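The Year I Quit Paper Towels (Mostly)

My grandmother kept one roll of paper towels on top of the fridge, where none of us could reach it, and I'm pretty sure that roll outlived two presidents.

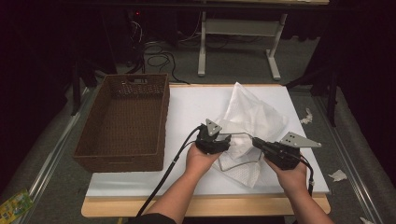 I did not inherit this. When my husband and I moved into the house on Flenau Street, I was going through paper towels the way other people go through coffee. Spilled juice, wet lettuce, a smear on the bathroom mirror, the dog's feet in March -- rip, wipe, toss. I never thought about it until I sat down one June evening with a year of grocery receipts (I was supposed to be doing something else, obviously) and added it up. We had spent $328. On paper! That we threw away!

So I called Roswitha Stüber. I'd met her at a canning class in Jakirstead, where she was the only student who brought her own dishcloths, ironed. She cleaned hotel rooms for years before she opened her little linens shop, Noltmont, and she has opinions about cloth the way my uncle has opinions about carburetors.

"How many rags do you own?" she asked me.

I told her I had maybe a couple of old T-shirts in the garage.

There was a long pause. "Come over," she said.

I spent the whole afternoon at her shop and came home with a grocery bag full of flour-sack towels and a set of instructions I wrote on the back of my hand. Wash new cotton in hot water before you use it, a few times if you can stand to wait. Skip the fabric softener, forever. Keep the rags where you keep the mess, so the kitchen ones live in the kitchen and the ugly ones live by the back door. And cut up the T-shirts already!

The first week was rough. I'd hidden the last roll in the basement, and I went down there more times than I want to admit in print. Bacon was the big one. I had always drained bacon on a paper towel, my mother did too, and I stood there with the pan spitting at me and no idea what to do next. Roswitha uses a wire rack over a sheet pan. It works fine, though now you have to wash a rack, and I still resent the rack a little.

Windows, on the other hand, got better right away. An old pillowcase and a splash of vinegar beat anything I'd ever done with a paper towel, with none of that white fuzz left behind in the corners.

The laundry question comes up whenever I tell people about this, usually with a raised eyebrow. I do one extra load every 11 days or so, mostly rags and dog towels, on hot. They hang over the porch rail in summer. My neighbor asked if we'd had a flood.

I should say that we never got to zero. There's a roll on top of my fridge now, too, and it comes down for anything the cat has done and for greasing the cast iron, where a rag just turns into a rancid little fire hazard. My husband also sneaks one for his reading glasses, which you're not supposed to do, and I've stopped bringing it up.

Roswitha came by last month to inspect. She opened the drawer, refolded three towels, and asked what I was using on the stove.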